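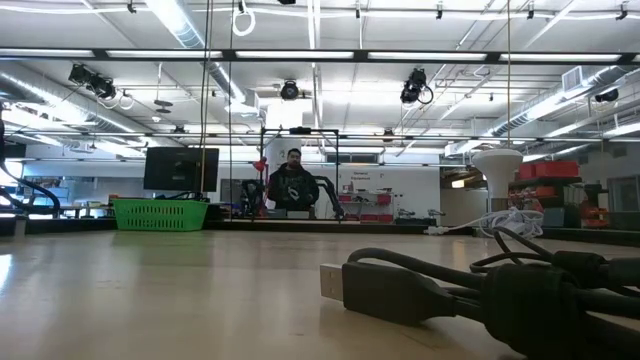

I've had the Plesby under-desk cable tray for 3 months now, long enough to have an opinion, so let's get into it.

My desk is a sit-stand one from Trukalen, and I love it, but the day it arrived I found out what happens when you raise a desk and your power strip is still on the floor. Monitor cord went tight, lamp came unplugged, coffee went everywhere. So I went shopping for something that would ride up and down with the top!

The Plesby is a long mesh basket with two clamps. No drilling, and that sold me, as I rent and the desk may end up being resold someday. The clamps have rubber pads and haven't left a mark so far. You're supposed to be able to put it up alone. I managed it lying on my back with the basket balanced on my knees (my arms were shaking by the end), but if there's another person in the house, grab them.

It holds a lot. My power strip, the laptop brick, the monitor brick and all the extra loops of cord went in with room left over. The mesh is wide enough to poke a plug through from below, so adding the printer later took a minute or two.

Now the gripes. The hooks at the ends are too shallow, and a stiff cord will pop right out of them when the desk goes up. I ended up using my own Velcro ties. The ones in the box are thin little things and two of them lost their grip by the second week. Also, the basket hangs lower than the photos on the store page made me think. I'm tall and I whacked my knee on it daily until I slid it toward the back.

I did try the Genari sleeve first, the zip-up fabric kind. Looks nicer, but every time you swap one cord you have to unzip the whole thing, and I swap cords constantly. It went back.

Would I buy the Plesby again? Yep, at the sale price. It's due to go on sale again in July, so maybe hold off if your cords can wait. Four stars from me, and it would be five with deeper hooks.

Posted June 21, 2023
208 people found this review helpful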